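From: Pao-chu Tsang
To: kilevis-users
Date: Jun 25, 2019
Subject: Re: [kilevis-users] Replication lag alert stays open after failover

Hello Mamta,

Mamta Katiyar wrote:
> We moved the Skenville standby to the new host and after the
> failover test the lag alert does not clear. The console shows 1,538
> seconds, always the same number. Agent is running, log is clean.
> Did anybody see this with Kodulent as the target type?

Yes, I had the same problem last October, on two of our databases. The number which does not move is the important sign. If the lag was real, it would go up. In my case the agent was still reading the old status file, and the collector accepted the old value as a good one.

Please check first which path the agent uses. In the target settings, the field "status directory" is filled in only once, at discovery. After a failover it is not updated, also when the host name is updated correctly. I changed it by hand, then I restarted only the collector. The alert closed after 40 seconds.

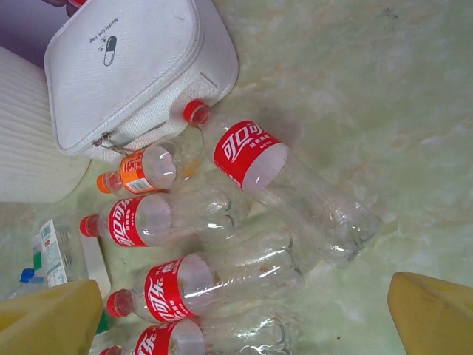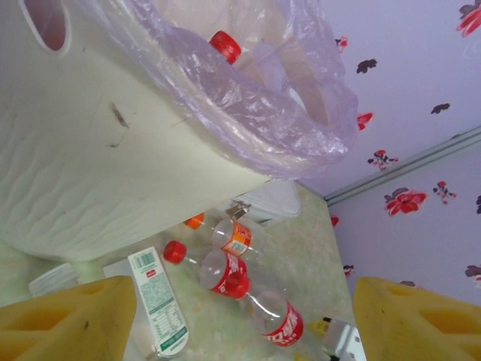 Collector settings

One more thing I would look at is the retry limit. The default is 200, and with many targets on one agent this is too low. I have set it to 500 on all our hosts and I did not see any bad effect on memory. You must write it in the local file, not in the shared one — the shared file is replaced at every upgrade, and I lost my change in this way two times.

If the path is already correct, can you send the output of the collector in debug mode? Ten lines before and after the word "stale" are enough. Please remove the passwords, the debug mode prints them in clear text.

I also don't know if Fakhoury uses the same status file format as Kodulent. Our test machine with Fakhoury shows the lag in milliseconds, so a threshold copied from one type to the other gives many wrong alerts. Maybe somebody else on the list can confirm this.

Best regards,
Pao-chu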